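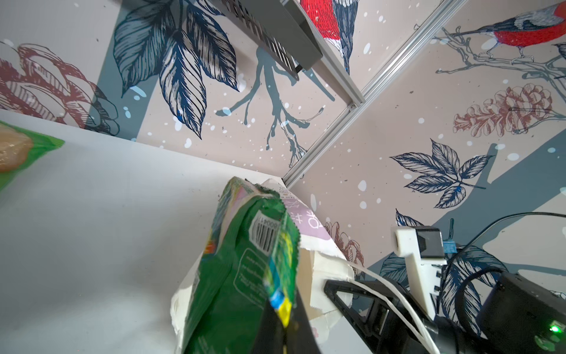 1/ Je suis doctorante étrangère à l'université de Tavstead et j'écris dans le journal étudiant. On me demande souvent si je suis de gauche ou de droite. Je réponds toujours que cela dépend du sujet.

2/ En août, j'ai publié une tribune contre la nouvelle charte de parole sur le campus. J'ai reçu 450 commentaires. Beaucoup étaient polis, je tiens à le dire.

3/ Eglė Eglītis m'a écrit une longue réponse. Elle défend la charte et elle a de bons arguments, surtout sur les invités extérieurs. Je ne suis pas convaincue par l'article 9.

4/ Cet article permet d'annuler un débat trois jours avant, sans donner de motif. Pour moi c'est trop peu de garanties, quel que soit l'orateur.

5/ Nous en parlerons ensemble le 5 mars 2019, salle Florov. Maarja Kütt sera la modératrice. Questions par écrit acceptées.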